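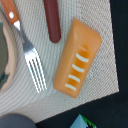 Supper Club at My Place – Your Questions

Last updated 2024-08-01

I get the same handful of emails before every dinner, so I finally sat down and typed out my answers. If yours isn't covered, write to me and I'll get back to you, usually late in the evening once the dishes are done.

So what is Grona?

It's a supper club I run out of my own home on Lapointe Street. I cook one set menu, a small group of strangers (and usually a few regulars) sits down together, and we eat for three hours or so. It's named after the little cabin my family used to rent in the summers, where all the good meals of my childhood seem to have happened.

Is it a restaurant?

Nope! It's my dining room. You'll hang your coat on my coat hooks and use my bathroom, and you may have to step over my boots in the hall. If you want a quiet table for two with a candle, I'd try one of the places down by the river.

How do I get a seat?

Sign up for the mailing list. I send one email when the next dates are set, and you reply to that email with how many seats you'd like. I go through the replies in the order they come in. Please don't message me through three different apps, I lose track and then I feel awful about it.

There are 161 people on the list right now, so yes, you may miss out a time or two. If you do, I put you near the top for the next round.

Can I come alone?

Please do! Plenty of people come alone and they tend to have the best time. I do the seating myself and I'll put you beside somebody who talks.

How much is it?

It's 95 dollars a person, which covers all the courses, coffee or tea, and whatever fizzy thing I'm pouring when you walk in. I don't take tips. If you really want to leave something, buy a jar of the plum jam on your way out.

What if I have to cancel?

Tell me as soon as you know. If I can fill the seat you get everything back. If I can't, I keep half, since the fish has been paid for by then. You're also welcome to send a friend in your place, just let me know what they can't eat.

I'm vegetarian / can't have gluten / hate mushrooms. Is that okay?

Vegetarian is easy and I do it at nearly every dinner. Gluten-free is fine too with a few days' notice. Serious nut allergies I have to turn down, I'm sorry – it's one small kitchen, I bake with almonds all the time, and I don't want to gamble with anybody's health. As for mushrooms, I'll leave them off your plate but I'll be a little sad.

What kind of food is it?

Whatever looked good at the Nustard farm stand that week, pretty much. I lean toward slow braises, big bowls of greens, good bread and one dessert that's more work than it should be. In October there will be squash, and there will probably be too much of it.

Should I bring wine?

Yes, bring what you like to drink. I have glasses and a corkscrew and there's no corkage. I can suggest something once the menu is out, but I'm no expert. The Drulla shop on the corner has been steering me right for years, so tell them what we're having and let them pick.

What should I wear?

Clothes you can spill on. Somebody came in a tuxedo once and somebody else came in slippers and they got along great.

Are kids welcome?

Evenings run late and the chairs are hard, so I'd say teenagers and up. I do a Lapointe Street lunch now and then that's open to all ages, with paper on the tables and crayons.

Is there parking?

On the street, and it fills up. There's a lot behind the library, a five-minute walk away. The bus stops at the corner too. My house number is 121 and the porch light will be on.

Are there stairs?

Four steps up to the porch, with a railing on the left. Once you're in, everything is on one floor. If the steps are a problem, let me know ahead of time and we can use the side door, which has a ramp.

Will you share the recipes?

Happily! I've got some 200 of them on index cards and I'm slowly typing them up. Ask me at dinner and I'll email you the one you want. The bread one is long, and my notes in the margin don't all agree with each other, but it does work.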